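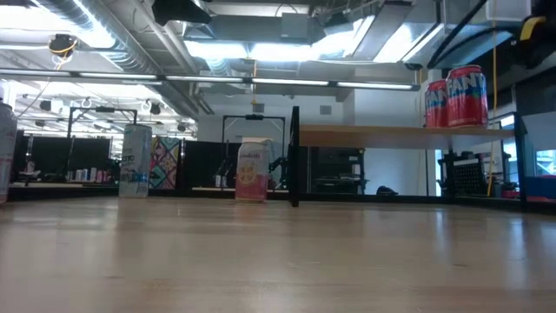
9/22/21

The two north windows in the back bedroom are done, and the east one is reassembled but not painted. These notes cover the work on the second north window, which had all the problems of the first plus a few of its own. I have written them down mainly so I don't have to work the weights out again when I get to the front of the house.

The windows are double-hung, wood, original to the house, with rope cords and cast iron weights in pockets on both sides. At some point all the upper sashes were painted shut and the lower ones were left hanging on one cord or none. The quote for replacing a single opening with a vinyl insert was $1159, installed, and the insert would have cost me a fair strip of glass on each side. I had already decided against it before the quote came.

## Taking it apart

Order of removal is interior stop, lower sash, parting bead, upper sash. The interior stops on this window were nailed and then painted over at least four times. Score both edges of the stop with a sharp knife before prying anything. I start in the middle of the length with a thin flexible putty knife, follow it with a stiff one, and only then use the flat bar. The stop bows out and the ends release from the miter last.

The parting bead sits in a groove in the jamb and is usually not worth saving. On this window it came out in splinters. New bead is cheap, but check the thickness first. The stock at the lumberyard in Bromdale is a full half inch, and my grooves are slightly under that, so each piece took a few passes with a block plane. It should push in by hand and stay there. If it needs a mallet it will split at the first cold spell, or you will split it yourself the next time it has to come out.

The weight pocket covers are cut into the lower part of the jamb, behind where the lower sash runs. Look for a faint line at an angle across the jamb, under the paint. There is one screw at the bottom, sometimes two. I dug the paint out of the slot with an awl and seated the driver with a hammer tap. One screw sheared anyway and had to be drilled.
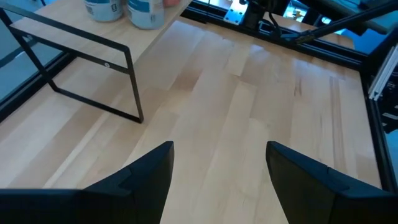

Both pockets had several inches of debris at the bottom, mostly plaster and old cord. This matters more than it seems. If the pile is high enough, the weight lands on it before the sash is fully up, the cord goes slack and jumps off the pulley. Vacuum it out before measuring anything.

## Weights

The rule I use is the common one. For the upper sash, the pair of weights should be slightly heavier than the sash, so the sash stays pushed up against the head. For the lower sash, the pair should be slightly lighter, so the sash sits down on the sill. Half a pound either way on the pair is enough for windows this size.

Weigh the sash after glazing and before final paint. I stand on a bathroom scale with and without it, which is crude, and then repeat with a luggage scale hooked to a strap. The two readings agreed within half a pound and I used the luggage scale.

The lower sash on this window had one pane replaced decades ago with heavier glass, and its weights were never changed. That accounts for the way it dropped. I could have cast or cut a new weight, but the easier fix is a short length of lead pipe slipped over the cord above the knot, resting on top of the iron. Wear gloves and wash afterward. Riet Vermeulen, who has done more of these than I have, uses a stack of large steel washers for the same purpose and says they rattle less if wrapped in cloth tape.

## Cord

I bought 455 feet of cotton sash cord from Van Acker, in one spool. That is far more than one room needs, but it covers the whole house with some spare, and the price per foot was well under what the hardware store asks for the short hanks. It is braided with a solid core. Do not use clothesline. It stretches, and the weight will end up on the pocket floor by the second summer.

To find the length for the lower sash:

- Tie the weight on and feed the cord over the pulley.
- Pull the weight up until it just touches the pulley, then let it down a couple of inches.
- Set the sash on the sill and mark the cord at the knot hole in the side of the sash.
- Tie a figure eight at the mark and cut.

The upper sash is the reverse. Hold it all the way up and check that the weight hangs clear of the pocket floor. I leave two inches or so there. Cotton does stretch a little over the first few weeks, and I would take that allowance out of the bottom end.

The knot has to sit fully inside the hole. If it stands proud it scrapes the jamb, and the sash binds in a way that feels like swelling. I lost an hour to that on the first window, planing an edge that did not need it.

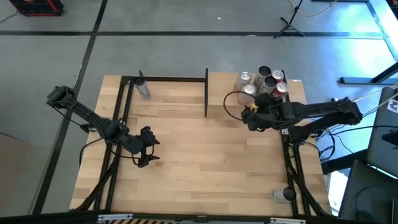 *Butcher-block top with the black frame around it*

## Glazing

Four of the panes needed new putty and one was cracked. I steamed the old putty instead of using the heat gun. The heat gun is faster, but it cracked a pane on the first window, and it is a poor idea anywhere near lead paint. A wallpaper steamer held under a sheet pan softens a run of putty in a few minutes. Afterward the wood has to dry out completely. I gave the sash a week in the spare room and would not go shorter.

The rabbets were primed with oil primer and allowed to cure. Bare dry wood pulls the oil out of the putty and it goes chalky. Then a thin bed of putty, the glass pressed in until there is a continuous line of squeeze-out on the inside face, points, and the outside bevel.

I used two products on this window to compare them. The Tarkel putty is a traditional linseed type, stiff out of the can, and needs a good deal of kneading. It tools cleanly and does not drag. The other was a tub I had left from the first window, softer, easier to lay in, and it slumped on the top rail. I will use Tarkel for the rest. It takes longer to skin over, so plan on having the sash out of the opening for longer too.

The bevel should stop just short of the sight line of the inside rabbet, so that the paint can lap onto the glass by a sixteenth and still not be seen from indoors. That lap is what seals it.

## Weatherstripping

The original windows had none. I added spring bronze on the side jambs and a kerf-in silicone bulb from Fomis along the bottom rail and at the meeting rail. The kerf was cut with a slot cutter in the router table, with the sash pushed against a tall fence. Go slowly at the ends or the stile blows out.

The bronze and nails for the room came to $139. It is nailed along one edge, every inch and a half or so, with the open edge facing the outside. Predrill nothing, but do set each nail with a nail set, as a hammer face will dimple the strip and the sash will catch there on every pass. Leave a gap at the pulley. It is also possible to cut a neat square around it, which I did on one side only and found no difference. 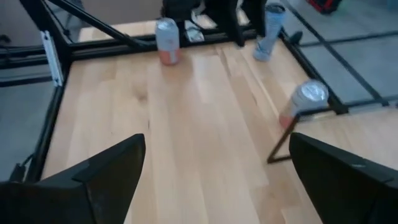
With the bulb at the meeting rail, the sash lock has to pull the two rails together harder than before. My old locks were worn and would not do it. Enikő Illés gave me a box of steel ones taken from a porch she was demolishing, more than 12 in total, and the springs in most of them are still good. They had a coat of paint, which came off in hot water with a little dish soap. The screw spacing is not quite the same as mine, so the old holes were plugged with dowel and redrilled.

## Results so far

The lower sash now goes up with two fingers and stays where it is left. The upper sash comes down about a foot and then tightens. I think the jamb is bowed inward at that point. I checked it with a straightedge and there is a sixteenth of an inch at the worst spot, so the choice is between planing the sash stile and shimming behind the jamb from the pocket. I will leave it through the heating season and look at it again when the wood has dried.

Paraffin on the jambs where the sashes run, no paint there. The edges of the sash stiles also stay unpainted, although I do oil them.

Still to do in October:

- Finish coats on the east window, outside face first.
- Storm windows back up, with the weep holes cleared.
- Caulk the exterior casing at the sides and top. Not at the sill.
- Order more parting bead, and measure the front room grooves before doing so.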